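Towels and baskets, back room gallery

Quick page this, typed up between jobs. More words than pictures so far, sorry, will add to it when I get a minute.

Adesuwa Ibrahim asked for somewhere to keep the linen stuff together so people stop ringing round asking how we do it. So. Towels get rolled, not folded. We swapped over in December after Nnamdi Osagie filled the Bevano shelves both ways and the rolled lot went in with room to spare. 29 on a shelf if you're fussy about it. Aminu Lawal is fussy about it.

How we roll: flat on the table, long sides in to the middle, then roll from the short end nearest you. Keep it firm but dont strangle it. Loose ones come undone in the basket and you end up doing the whole lot again on Wednesday.

Baskets: plastic with holes in the sides, easy to rinse and the air gets through. Colours dont mean anything, use whichever is nearest. Please stop stacking them full, the bottom row gets squashed flat.

Flannels and hand towels are a diferent story, Duangjai Saengthong has her own method and has promised to write it down. Bath mats go on the low rack, 17 to a pile, no higher. Anything with a pulled thread goes in the mending bag by the door.

More to come when Audrey-Anne Paquette sends hers over. 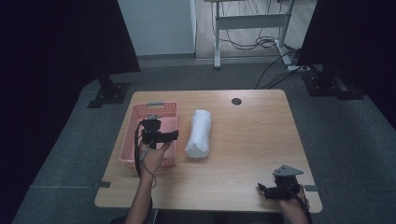

White towel, rolled, next to the pink basket. Pale wood table.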